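Two-Arm Packing Cell: Build Report
Samran Onsri
Submitted Mar 30, 2026

1. Aim

The project was to build a small two-arm cell in a shared workshop (Wokstead, rear bench) and to use it for bag handling by teleoperation. The cell is called Waster in the workshop booking sheet and in the code, and the name is kept here. A paper shopping bag was chosen as the main object. It is light, it changes shape when touched, and the handle is a harder target than a box edge. The contents are packaged sweets, which slide over each other and crease.

The work covers the frame, the walls, the arm mounting, the wiring and the first set of recorded runs. Learning a policy from the runs is left to the second half of the project, which starts in May.

2. Frame and enclosure

The base is aluminium extrusion. Both arms bolt to a common rail at the front through black mounting plates. A first version had each arm on its own short rail. The two rails could shift against each other when both arms were loaded, and the calibration between them had to be repeated after most sessions. With the common rail it was repeated once in the whole recording period.

The walls stand on three sides and the front is left open for the arms. Aluminium posts hold the two rear corners. The wall panels have a terrazzo pattern and the floor has a marble-look surface. Plain white panels were tried first and gave poor depth results on the overhead view, as there was nothing for the matching step to hold on to. Patterned panels cured most of this. The floor still gives weak matches in the paler areas between the veins.
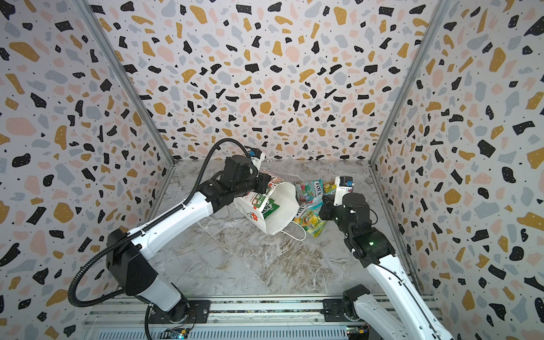
The gripper force limit was the setting that took longest to get right. At the default value the fingers creased the bag wherever they closed on it, and a creased bag does not stand up again well. At a low value the sweet packets slipped out during the lift. The final setting is a compromise, with one limit per arm stored in the configuration file. The operator can override it with a foot switch.

3. Wiring and cameras

Each arm has a wrist camera on top of the gripper. The wrist views are used for the final approach and the fixed view for everything else. The main arm cables run in corrugated conduit with a free loop at the elbow. The loop on the left arm was too short in the first build and pulled tight at full reach. It was lengthened and tied back at one point only.

The controller boards sit below the rail, one near each base. This keeps the signal leads short but leaves the boards open to knocks. A cover is drawn but not yet printed.

Power comes from a single Sombatkul bench supply. The joint controllers run the Zesska firmware without changes. Commands are sent at a fixed rate and the camera frames are stamped on arrival, so a delay of 48 ms was measured and corrected in software.

4. Recording

An operator drives both arms from a pair of leader handles. The usual division of work is that one arm steadies the bag by its handle or top edge and the other deals with the packets or the lower corners.
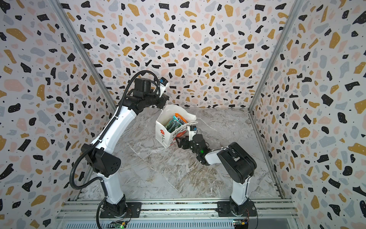
Runs were stopped at 4000 time steps whether or not the task had been finished. In total 585 runs were started and 481 were kept. The rest were dropped for one of these faults:

Lost frames on a wrist camera
Bag torn at the handle
Arm stopped by the current limit
Operator error at the start of the run

Torn handles were the most common fault in the early sessions. Lifting more slowly reduced them. Swapping the bag at the first sign of damage also helped, although it used up the stock of bags sooner than planned.

5. Remaining work

The board cover is to be printed and fitted. The right arm has a small amount of play at the shoulder, measured at the gripper with a dial gauge, and the joint needs to be stripped and shimmed before the next recording period. The configuration file and the drawings for the mounting plates are in the project folder. The leader handles are still on loan from the workshop and have to be returned or replaced by the end of May.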